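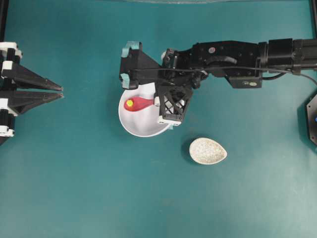 White bowl and speckled egg-shaped dish on the teal tabletop.

Small Dishes and Bowls – Your Questions
By Delyth Mostyn
4/23/22

Is the speckled dish meant for food?
Yes. It is glazed all over and safe for nuts, olives, salt or a used tea bag. Many customers keep it by the stove as a spoon rest.

Does the white bowl come with it?
No, they are sold separately. The bowl is shallow and round, and it suits dips or a single serving of fruit.

Can they go in the dishwasher?
Both can, on the top rack. The Sugden range is hand wash only – check the base if you own pieces from both.

Will the dark flecks wear off?
They are part of the glaze. No two dishes have the same pattern, so we can't match one to a dish you already have.

What about the microwave?
The bowl is fine for up to 2 minutes. Please don't heat the egg dish.

One of mine arrived chipped. What now?
Write to Koen Van Beek at the Felloncombe shop within 11 days and include your order number. We send a replacement and you keep the chipped one.

When is the gray version back?
August.

4 comments
599 shares

Contact us | © Felloncombe | Back to top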